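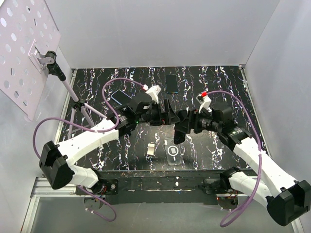
Boyang Jiang asked at the October review whether the handover work would be finished before the grant period closes, and whether the remaining money would cover it. The short answer is yes to the first and mostly yes to the second. Details follow.

Work done this period

The Arlow bench was used for passing an object from one side to the other above the tabletop, with both sides holding it for a moment in between. We logged 762 attempts. Of these, 177 were set aside, most of them because the object slipped or turned during the exchange. The rest have been checked and sent to Baek for labeling.

Long, rounded objects are still the hardest. They tend to swing when held near one end, and the second grip then lands too high or too low. We changed the starting grip partway through the period and the later sessions went better, but we have not run the old and new grips side by side, so I would not put a number on the improvement yet.

Tabletop

We kept the black marbled top. Lelteck had suggested a plain gray one, and we still plan to try it - the order went in late and the supplier has not confirmed a delivery date. Sessions on the two surfaces will be stored separately.

Spending

Parts came in under budget. Cable ties, connectors and spare fingers were all bought from the small items line, and there is $200 left in it. Staff time ran over by 20 hours, mainly in the first weeks when the cable runs were redone. We would like to move the $200 to cover part of this and will absorb the rest.

Next period

- Finish the comparison of the two starting grips
- Repeat the long-object sessions on the gray top, if it arrives
- Send the second batch to Baek
- Visit Loltberg to go over their storage format, which does not match ours

We need a decision on the transfer before the next invoice goes out. The full log is in the shared folder, along with the notes on the attempts that were set aside.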